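The Flashlight Goes Back in the Bin

So I finally did the closet under the stairs. I have been promising this since at least the spring, and if you've been reading for a while you know that my promises about that closet are worth very little. But the power went out in June for most of an evening, and I spent the first part of it on my hands and knees feeling around behind the vacuum for a flashlight, and I said out loud, to the vacuum, that this was the last time.

We own a lot of flashlights. I know because I pulled them all out. There was one in the coat basket, one in the pocket of a raincoat I thought I'd given away, and a little one on a keychain from Ultwood (the hardware place by the old bridge, they used to hand them out at the register). Seven in all, and three of them worked! The rest had batteries in them that I don't want to talk about. If you've ever opened up a flashlight and found that crusty white stuff, you know the smell I mean.

My neighbor Nurhan Kaplan came over while I had everything spread across the hall and asked if I was opening a store. She's the most organized person on our street and I was hoping she'd take over, but she just sat on the bottom step with her tea and told me to get bins. Big ones, no lids. Her theory is that a lid is where tidying goes to die, because you set something on top of the lid and then you never open it again. I have four lidded boxes in the garage that say she's right. 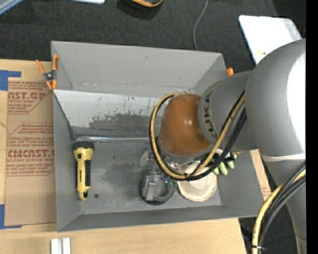 Issue 12

A yellow and black flashlight in a big gray bin, lying along the left side. I love how that looks. Yes, I know, it's a lot of bin for one flashlight, but hear me out. When the lights go out you don't want to dig. You want to stick your hand in and come up with the thing. And yellow on gray is so easy to spot, even when it's getting dark and you've left your glasses upstairs.

The scuffs don't bother me either. I used to think storage had to look new, and I'd go buy a matching set every time I got the urge to clean (Recep Dursun, who was my roommate for three years, still brings this up). Now I'd much sooner have something beat up that I can drop a wrench into without wincing. Tall sides are good too. Stuff stays put when you drag the bin out in a hurry.

What I ended up with in the closet is one open bin for power outage things and one for everything that used to roll around on the floor. The outage bin is on the left, right inside the door, where I can reach it without going all the way in. Spare batteries are in a jar on the shelf above. I tried keeping them in the bin and they just wandered off into the corners, so, jar. Candles went to the kitchen, where I'd look for them anyway.

I did keep the Ultwood keychain light, even though it's basically useless. It's on the hook with the spare key now.

Still to do: the shelf at the back, which is all paint cans and one very heavy bag I haven't looked inside. Nurhan says she'll come back for that one if I make the tea this time. I'm also looking for a decent stick-on light for the closet ceiling, so if you have one you like, leave me a comment and tell me how long the batteries last!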